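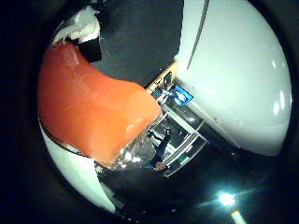
I've spent most of this week arguing with a depth estimate, and the depth estimate has been winning. Some background if you're new to this blog: I write the perception side of Okari, our little grasping stack, and Cyprian Kwiatkowski writes the controller that has to live with whatever I hand him. He's very patient about it!

The trouble is shiny stuff. Give my code a matte cardboard box and it finds the surface every time. Give it anything glossy and you get holes in the depth map right where the highlights are, and then the planner (bless it) treats each hole as free space and tries to drive a fingertip through it. I had 285 logged grasps to go through, and 68 of them had that exact problem.

My first fix was to fill the holes by smoothing from the neighbors. Bad idea – it smeared the edges so much that the contact point slid around between updates, and Cyprian's controller kept chasing it back and forth.

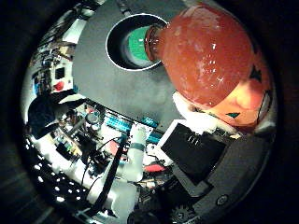 What I'm running now is a confidence mask that goes along with the depth. Every pixel gets a score, and the planner has to treat anything below the cutoff as unknown, so it slows down instead of charging ahead. The jack-o'-lantern is my favorite test for this, with white highlights and scratches all over that orange plastic, and the mask lights up on nearly all of them. The black eye gives me grief too, but in a different way, and I haven't sorted that one out yet.

Kári Ragnarsson wants me to drop the fixed cutoff and learn it from the logs. He's probably right, but I'd like to see it hold up on 600 more grasps before I touch anything. I'll push the mask code in November, once I've cleaned out all my print statements (there are a lot).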